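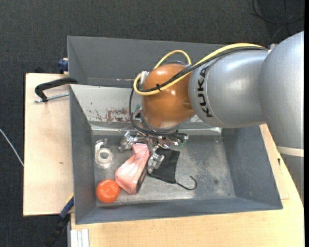

What stopped the bin-picking cell during our long run?

A chafed signal wire in the cable bundle at the wrist. It opened only when the wrist was turned close to its limit, and the controller read the break as "gripper closed, nothing held".

Project report, Group 3
Prarside Robotics Laboratory

1. Background

The Hemwood cell moves mixed household items between two metal bins. A KUKA arm carries a finger gripper, and its cables are routed along the outside of the arm and tied at the wrist. Items range from soft packets and fabric pouches to rigid pieces such as a tape dispenser. Our group was asked to complete 2000 consecutive picks and to report the success rate for soft items against rigid ones.

2. The fault

The run was halted at pick 142. By then the controller had logged 112 good picks, and most of the remainder were recorded as empty grasps. Tymofii Lysenko, who was at the operator station on the Tuesday, noticed that on several of these "empty" grasps the gripper was plainly holding an item. The software then commanded the fingers to open over the bin and try again, and the item was dropped from transfer height. One drop landed on the rim and went to the floor outside the guarded area -- no one was struck, but the group treated it as a safety matter and pressed the stop.

3. Investigation

We first suspected the Flavmont grasp detection software, as it had been updated in August. Rolling it back made no difference. We then suspected the shiny packets, which had given us poor depth readings earlier in the term. Replaying the log showed that rigid items were affected as well.

The pattern became clear when we sorted the failures by wrist angle. Every false reading fell near the end of wrist travel. With the arm locked out, we flexed the bundle by hand and watched the signal on a meter. It dropped out each time the bend was tightened. Behind a cable tie the insulation of one wire had worn through, and the conductor had partly broken.

4. Corrective action

The wire was replaced and the bundle re-tied with more slack. Wrist travel is now limited in software. The controller also no longer opens the gripper after a single empty reading; it holds position and asks the operator to check. This slows the cycle -- a cost the group accepts.

5. Remaining work

The full run has not been repeated. The Papadakis cable guide has been ordered but not fitted, and the bundle is to be inspected before each session until it is.

Comments (3)

mwren: Did you log the meter readings against angle? Would be handy for our group, we have the same routing.

Group 3: We did. They are in the appendix on the shared drive.

dcoll_88: Had a similar thing on a welding cell. Check the tie nearest the elbow too.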